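Sorting small bits into a compartment box

Quick write up as I keep getting asked. Small dark bits — beads, tiny screws, whatever rolls under the sofa — into a box with a lid. Half an hour, less if you don't stop for tea.

You need
A clear plastic compartment box, hinged lid
A white board or a white tabletop
A saucer or jar lid for the unsorted stuff
Decent light from one side

White surface matters most. Dark bits on a dark table and you'll be on your knees with a torch. I did a whole tin of Kurham beads on a brown tray last January and lost loads.

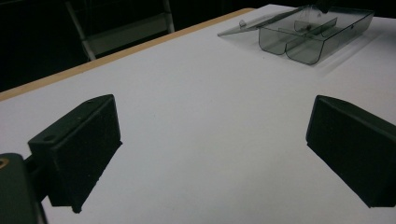

Box open on the white top, lid laid back.

Box first, before any bits come out. Far side of the board and off to the right if you're right handed. Lid all the way back so it lies flat. Half open lids drop on your knuckles, and then everything jumps.

Step 1. Check the compartments
Tip the box upside down over the bin, give it a tap. Old fluff, broken bits, out. Wipe the corners with a dry cloth. Water leaves marks on clear plastic and takes ages to dry in the corners.

Decide what goes where now. I go small to big, left to right, back row first. Write it on a scrap of paper if you've a lot of kinds.

Step 2. First one in
Start with one single piece, in the compartment you've picked for it. Sounds daft but it marks the spot and you sort the rest by eye against it. Three by three grid is plenty for most people. Mine from Hisex had more and I never filled it.

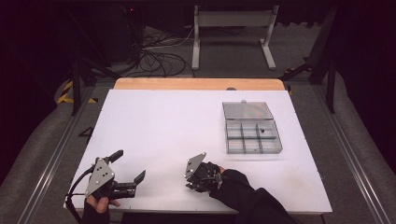
Step 3. One at a time across the board
Put the next piece down on the bare board, on its own, in front of the box. Look at it. Same as the one already in? Same compartment. Not sure? Leave it out on the board and come back to it.

Pick up from above, lift clear of the walls, lower it in. Don't drop from hieght, small things bounce straight into next door.

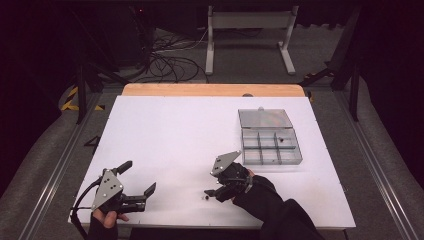 Step 4. Leftovers
Anything odd gets its own compartment. Don't mix it in "for now", you will never go back. If you run out of spaces, double up two kinds that look nothing like each other.

Step 5. Lid down
Clear the board before you close up. Low eye level, look along the surface, strays show up against the white straight away. Then lid over, press the catch til it clicks. Keep the box flat when you carry it — on some boxes the dividers stop short of the lid and the little ones creep over.
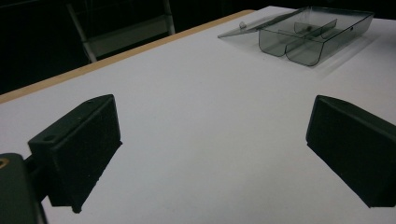
Kanako Maruyama
13 December 2021

Couple of things I forgot. Labels go on the front, the lid gets scratched. And if you're doing a big lot (my last was 2,975 beads, yes really) do it over 2 evenings, your eyes go.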